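Software notes: pose filtering and the cloth segmentation branch
Abilio Rivas, Bulen office
26 April 2020

The main change on the perception side this month is in how we throw away bad pose estimates before a demonstration reaches the training set. Until March the check was a single threshold on reprojection error, applied per sample, and anything over it was dropped. That left gaps in the trajectories. The policy code then interpolated across the gaps without saying so, and the Zistside group spent most of a week chasing a jerk in the closing motion that came from our side.

The new filter works on whole windows. A window is 50 samples. If more than 5 of them fail the reprojection check, the window is cut and the recording is split into two shorter ones. If 5 or fewer fail, the bad samples are replaced by the smoother's output and flagged in a separate column, so the loader can weight them down or ignore them. The thresholds live in the config file and not in the code. Please do not edit them on the shared machine; copy the file and point the job at your copy.

We reran the filter over the Henamville recordings, 700 in total. Most of the losses were in the first second, before the tracker had enough motion to fix its scale. Jafarzadeh's initializer fixes part of this by holding the scale estimate open longer, at the price of a slower start. It is merged but off by default. Set init_hold to true to try it, and expect the preprocessing job to take about 60 percent longer on short recordings. Long ones hardly change.

Two smaller items. The time offset between image and finger-width signals is now estimated per session by cross-correlation, where before it was a constant in the loader. The old constant is still read if the session file has no offset, with a warning. The visualizer also draws the flagged samples in a second color, which several people had asked for.

The segmentation branch is the less finished part. It was trained on garments laid on plain tables, and the masks there are good enough that the grasp planner rarely picks a point outside the cloth. In bedrooms it does worse. Most of the errors we looked at are of one kind: printed bedding gets labeled as a garment, the mask runs out across the sheet, and the planner then proposes a grasp on the bed.
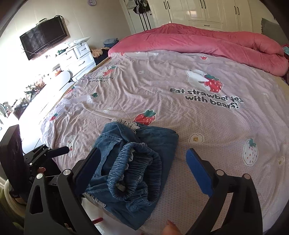
Grasp planning needs two things from the mask, an outer boundary and a guess at which edges inside it are free. We have been scoring these separately, and the boundary score was hiding a poor edge score. Folded blue denim pants on a strawberry-print sheet are a fair test of both. The denim separates from the pale sheet on color alone, but the white lace trim does not, and a network that leans on color will cut it off or attach it to the nearest white print, of which the large bear with its strawberry is the worst candidate. The gathered waistband is the other difficulty: it forms a ruffled loop in the middle of the pile, with many short strong edges, few of them useful to a planner that wants a single layer between the fingers. The fingers themselves are masked out before any of this runs. The mask is computed from finger width plus a fixed margin, and the margin has to be wide enough for the pads as well as the black arms.

The plan is to add an augmentation step that pastes printed textures under the existing table recordings, with fold shading applied so the prints distort along with the cloth. Lettering will be included, as slogans on sheets produce dense small edges much like stitching. Zistside has offered its texture renderer for this. It needs a port to our build system first, and the license file has to be sorted out.

Known problems: the splitter does not yet carry session notes over to the second half of a cut recording, and the offset estimator fails on sessions where the fingers never close. Both have open tickets. Reports of bad masks should go in the Bulen tracker with the recording name and sample index - a screenshot without the index can't be reproduced.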